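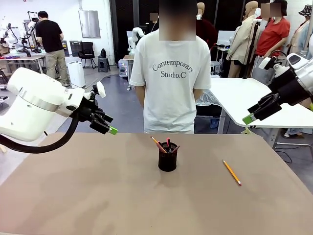
Two-arm cell at Canditz, with the pen holder and pencils on the table.

Buying a two-arm cell: common questions

What does the Noven package include?
Two arms, two grippers, the controller and one day of setup. The table is not included. Most buyers already have one that will do.

Do I need to order fingertip pads separately?
The first set ships with the grippers. Put spares in the budget from the start. A pack of 62 costs less per pad than the small packs, and Somogyi stocks both.

How long is delivery?
Currently 11 weeks from a signed order. Orders received by 22nd July go out before the October price change.

What should I budget for besides the arms?
Cables, table mounts, an emergency stop and freight. Freight to a ground-floor address is a flat $782. Stairs are quoted separately.

Can I start with one arm?
Yes. Skasov sells the controller with both ports active, so a second arm can be added later without replacing it. You will pay freight twice.

How much floor space should I plan for?
Measure with both arms fully extended, then leave room for a person to stand behind the table. Send us a floor sketch before you order mounts.

Is training included?
Training for two people is included. Extra places are billed per person.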